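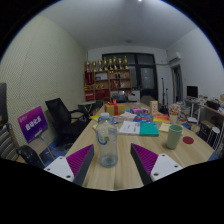
Figure 4.1 A shared table in a working office, with the trophy shelf at the back.

Contents | Chapters | Glossary | Index

Workplace Organisation > Part 2 > Chapter 4: The Shared Table

I've worked at a lot of shared tables, and I've got a soft spot for the messy ones. You know the sort - a gift box with a red bow, a pot of pink flowers, booklets in every colour, and somebody's water bottle standing among the lot. My first job at Hamura had a table just like it, and I spent a good 40 minutes one afternoon hunting for a stapler on it!

In this chapter we'll sort a table by who needs what, and how often. Grab a notebook, pick a table you use yourself and give yourself 60 minutes. Please don't throw anything out yet (I did that once at Nornent and I'm still hearing about it).

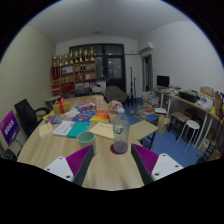 Figure 4.2 Bottle on a dark red coaster, with printed booklets behind.

Let's start with drinks and paper, my favourite pair of troublemakers. A coaster helps, but it's only a small circle of safety. I like to give cups and bottles their own end of the table and keep the booklets in one pile at the other, spines facing the same way, so you can read the colours at a glance.

Related chapters
The Stalum Drawer Method
Labels and Colour Codes
Case Study: Sartori Moves Floors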